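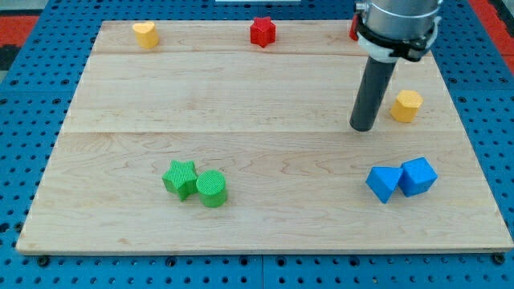
The fixed-layout file still opens on the wrong spread in landscape, Annick Pons said, and readers who bought the first volume have already written in to complain. She asked that the fault be cleared before any file for Volume 2 goes to retailers.

Grarkcombe, Volume 2 – Production Meeting
Pidlow, July

Present: Nevzat Bilgin (chair), Annick Pons, Perrine Arnaud, Burgi Rainer
Apologies: Agathe Marty (written notes received)

Minutes of the previous meeting
Accepted with one correction. The item on cover lettering should read "spine and back cover," not "spine."

Spread order in the digital edition
Discussion continued from the opening remark. Burgi Rainer traced the fault to the blank verso after the title page, which was removed from the digital file but kept in the page map. Every spread after that point is shifted by one page. In portrait view the error does not show, so it passed the first check.
Two fixes were considered: restore the blank, or rebuild the map without it. Restoring the blank is quicker but leaves an empty screen on phones. Agreed to rebuild the map and to mark the double-page art explicitly as left and right. Burgi Rainer to do this for both volumes. The corrected first volume will go out as a silent update under the same ISBN.
Nevzat Bilgin asked whether readers' bookmarks would survive the update. Burgi Rainer could not confirm this for all apps and will test.

Guided view
Panel regions are drawn through the end of the harbor chapter. Perrine Arnaud noted that the overlapping panels in the flood sequence cannot be cut cleanly with rectangles. Polygons are allowed by the format but ignored by Prultideo's own reader, which falls back to the full page. Agreed to accept the fallback on those pages. No panel is to be cropped through a speech balloon.

Print edition
The interior stands at 305 pages before end matter. Maillard has asked for a final page count before quoting, as the count must be brought up to a full signature. Annick Pons proposed filling the difference with sketchbook pages. Agathe Marty's notes object to this. She would prefer blanks to unfinished drawings. Left open until she can attend.
Stock: 70 lb. uncoated, as for the first volume. Perrine Arnaud reported show-through on the night pages where solid black backs onto open white. Maillard suggests reducing total ink coverage in the blacks before changing the stock. Proofs of one night page to be requested in both settings.
Trim size unchanged. The inside margin is to be widened slightly, with the outside margin reduced to match, so that lettering near the gutter stays readable in paperback. Pages with art crossing the gutter are exempt.

Lettering corrections
Agathe Marty's list has been entered except for the items marked "query." The ferryman's name is spelled two ways in the script and will follow the spelling used in the first volume. Sound effects stay as drawn and will not be relettered.
Perrine Arnaud asked that corrections from now on be made in the layered files only. Several were made on flattened pages last time and were lost when the color was revised.

Metadata and listings
The Prultideo listing has the series title inside the book title and again in the series field, so it displays twice. Annick Pons to resubmit with the title field cleaned up. The format on the same listing reads "paperback" on the digital product page. Prultideo has been told and has not replied.
Unauthorized download pages carrying the first volume's cover were raised. Some offer no file at all and appear to collect e-mail addresses. Nevzat Bilgin will send removal requests for those using the cover art. No public statement for now.
The short description for Volume 2 runs over the limit for one feed and is cut in mid-sentence. Annick Pons to supply a shorter text that gives away nothing past the first chapter.

Other business
Review copies will go out as watermarked PDFs only. Burgi Rainer asked for the list of names before the watermarks are generated, as late additions mean running the batch again.

Actions
Burgi Rainer – page map, both volumes; bookmark test
Perrine Arnaud – night page proofs from Maillard; margin change
Annick Pons – Prultideo metadata; short description; reviewer list
Nevzat Bilgin – removal requests; talk to Agathe Marty on end matter

Next meeting to be set once the proofs are in.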